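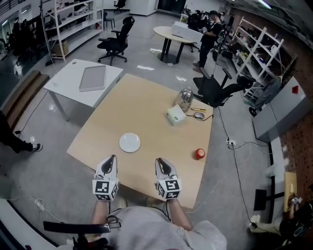

4 min read

I am not a graceful person. I spill coffee, I drop keys down elevator shafts (once, but it was memorable), and I have never in my life peeled an orange in one piece. So when Bilal Chidiac asked if I wanted to spend a day picking things up with two plastic claws and telling him which pair I liked best, I said yes before he got to the end of the sentence. Somebody has to be the clumsy tester!

Bilal runs the gripper trials at Iltaneo, a small shop in a big, bright room with a brick wall, a concrete floor and more power strips than I own lamps. You sit at a table with a gripper in each hand and do chores. Each one carries a white cube covered in chunky black-and-white squares, and cameras read those squares to work out where your hands are and how they're turned. Later on, a robot arm gets to learn from what you did. No arm on the table, no joystick, just you and your claws.

They had me try two models. The first was the Virnalix, an older design that Bilal keeps in the rotation because people in the shop are fond of it. The second was the Flilleck, which came in August and has curved fingers that bow outward and leave a gap in the middle. I'd assumed I would have no opinion whatsoever. I had so many opinions that Bilal started a second page.

The Virnalix is stiff. You squeeze and it closes, clack, and whatever is in there is staying in there. For a computer mouse it's lovely. For a pen lying flat on a table it's a nightmare, because the tips meet a hair above the surface and you end up chasing the thing toward the edge like a cat with a bottle cap. It took me six tries to get one pen into one box, and on the fifth I said a word that I hope the microphones didn't pick up. (There are no microphones. I checked afterward.)

The Flilleck feels mushy at first — I kept squeezing harder than I needed to, waiting for a clack that never came. Then somewhere in the second hour my hands got it. The fingers give a little, so they wrap, and you can come in at a lazy angle and still get a decent hold. Round things especially. I did apples for a long time. Apple off the plate, apple onto the plate, apple from the left hand to the right hand, and I only sent one to the floor.

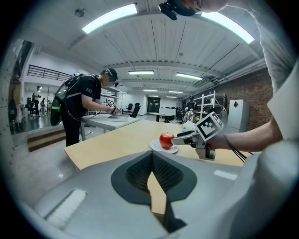 Apple on a plate, seen from one of the hand-held grippers.

My favorite part might have been the view from the gripper's own camera. It's a fisheye, so the whole room bends around you, ceiling lights and all, and the apple sits in the middle of it looking like a small planet. Bilal pulled up a stretch of my recordings at lunch and we watched while we ate. I learned that I swing wide before every single grab. Way wide, like I'm backing up a trailer. He says lots of new people do that and it fades after 200 or so grabs, although mine was still going strong when I went home.

The pad is the other big difference. On the Flilleck it's black and finely textured, and he has been swapping pads in and out for weeks. A smooth one let a kettle handle slide. A grippier one held the kettle fine but wouldn't let go of a plate cleanly, so the plate came back up with my hand for a second and I yelped. The one I used in the afternoon was somewhere in between, and I'd happily keep it.

Now the complaints, and I have a few. The cables! A thin black one comes off each gripper, and when you cross your arms to reach something on the far side, they cross too, and then you're knitting. My wrists were tired by mid-afternoon, and the cube on top makes the whole thing feel a bit nose-heavy when you tip it down. I also think the handles were made for bigger hands than mine. Bilal wrote that last one down and underlined it, so I'm guessing I wasn't the first to bring it up.

There's a third model coming, from a design studio called Nguyen-Tran, with a lighter handle and the cable tucked along the forearm. I got to hold a printed mockup with nothing inside it, and it weighed about as much as a sandwich. No idea how it grabs. But I could have waved it around all day.

By the end we had 300 grabs logged under my name, split between the 2 models, and my pick was the Flilleck by a mile for anything round and the Virnalix for anything boxy. Bilal asked which I'd take if I could only keep one. I went for the Flilleck, then changed my mind, then picked up the apple with it one more time and changed it back. He's asked me to come in again when the new handles are ready, and I've been practicing at home with salad tongs.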